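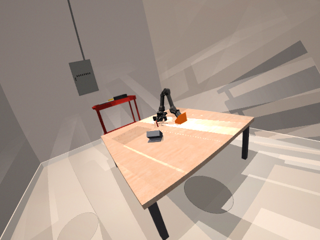
4. Parler de la couleur du bois

J'en viens à la partie de l'enquête que je préfère, et je préviens tout de suite que je vais m'y attarder. On a donc interrogé 70 personnes sur la table où elles mangent tous les jours, chez elles, sans la leur montrer et sans nuancier sous les yeux. La consigne tenait en une phrase : « Décrivez le bois de votre table à quelqu'un qui ne l'a jamais vue. » Elvira Pacheco menait les entretiens à Sellura, moi à Prydderch, et on se téléphonait le soir pour comparer nos notes (elle avait toujours de meilleures anecdotes que moi !).

Ce qui m'a frappée d'abord, c'est la pauvreté du vocabulaire des essences. Les gens disent « chêne » pour à peu près tout ce qui est solide et « pin » pour ce qui a des nœuds. Dès qu'on passe à la couleur, par contre, ça s'emballe : miel, biscuit, thé au lait, pain pas assez cuit, sable mouillé, et même « la couleur des genoux en été », que je dois à un monsieur de Prydderch et que j'ai codée, faute de mieux, dans les teintes corporelles. J'ai relevé 300 expressions distinctes, que Getachew Negussie a ensuite reclassées à l'aveugle. On n'était pas d'accord sur les fruits. Pour lui, « abricot » et « pêche » relèvent d'une même case ; moi, je les ai gardés séparés, parce que mes informateurs réservent « pêche » aux bois pâles et qu'ils y ajoutent presque toujours un adjectif de douceur. Holloway, à qui on a soumis le différend, a tranché en ma faveur, un peu par lassitude je crois.

Reste la question du veinage. Je m'attendais à ce qu'on m'en parle en termes de dessin (des lignes, des vagues, des flammes), et c'est bien ce qui arrive pour les bois foncés. Pour les plateaux clairs, comme celui de la figure 2, les locuteurs traitent plutôt le veinage comme une propriété de la couleur elle-même : « un beige qui bouge », « un rose avec du fil dedans ». Je n'ai pas de bonne explication. Peninah Shemweta, qui a relu une première version de cette section, me suggère de regarder du côté des textiles, et j'avoue que « fil » lui donne plutôt raison.

Figure 2. Plateau carré, teinte pêche pâle, à veinage de bois (image de synthèse).

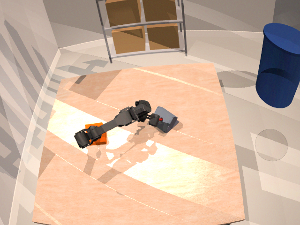
Les locuteurs emploient-ils les mêmes mots pour une table neuve et pour une table ancienne ?

Les termes de nourriture dominent pour les tables neuves, tandis que les tables héritées appellent surtout des mots de lumière et d'usure : « passé », « éteint », « mangé par la fenêtre ».

Cette dernière expression revient chez cinq personnes qui ne se connaissent pas, toutes à Sellura, et je la soupçonne d'être locale. Sioned Price l'a cherchée dans les inventaires après décès de Sirken sans la trouver, mais elle n'a dépouillé que la série la plus récente. On y retournera en septembre. En attendant, je la laisse dans le tableau des formes isolées, avec un point d'interrogation au crayon dans mon exemplaire.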